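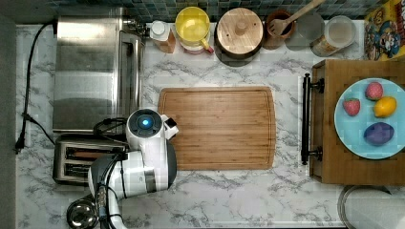
Drivico has released the second version of its motion planning software for kitchen robots, and the company says the update fixes the problem that made the first one so hard to live with: arms that stopped dead whenever the worktop in front of them got busy. The new package, called Hakham, is meant to let an arm work around ordinary clutter without an engineer redrawing its map each time something moves. A toaster, a power cord left lying on a marble-patterned counter and a cutting board with nothing on it are the sort of surroundings the company has in mind, with the toy fruit and veg on a pale blue plate standing in for dinner. It is a fair choice of mess. It is also a fairly polite one, with only that empty board in the middle.

28/04/2021 — By our technology desk
2 min read

The claim at the centre of the announcement is a success rate of 81 per cent over 1019 attempts at picking up an item and putting it down somewhere else. Drivico describes this as a large step up from the earlier release, but it has not published a matching figure for that release, so readers will have to take the size of the step on trust. It has not said what happened in the remaining attempts either. A planner that gives up and waits is a nuisance. A planner that drags a cable off the counter is a different matter, and both would go down as failures in the same column.

Hakham works in two stages. A vision module made by Gelberg looks down at the counter and labels what it finds, and the planner then draws a path for the arm that keeps a set distance from anything it has been told not to touch. If the labels change while the arm is moving, the path is meant to be redrawn on the fly. Drivico says this now happens quickly enough that the arm rarely needs to pause, though the release notes give no timing and "rarely" is left to do a lot of work.

Shiny surfaces are the obvious worry. Steel and chrome throw back reflections that can confuse a camera, and clear glass can be missed altogether. The notes list "reflective and transparent objects" under known limits, in one line near the bottom, and suggest that users widen the safety distance when such things are present. Most kitchens have plenty of both. Widen the distance too far and the arm has nowhere left to go, and that was the complaint about the first version.

There is also the question of what was being moved. The test set was built on toy produce, which keeps its shape and does not bruise. Drivico says real food will be covered in a later round of trials, planned for August, and that grip force is handled by a separate part of the software in any case. That may be so, but buyers will not be using it separately.

The one outside user named so far is Kordestani, a catering equipment supplier, which has run Hakham on 4 arms in its own test kitchen. The supplier says set-up was easier than before and that it is "encouraged" by the results. It has not placed an order.

Existing customers can download the update now at no charge. A licence for new users will be priced later in the year, and Drivico would not say whether the Gelberg module will be included or sold on top.

Comments (4) | Shares (81)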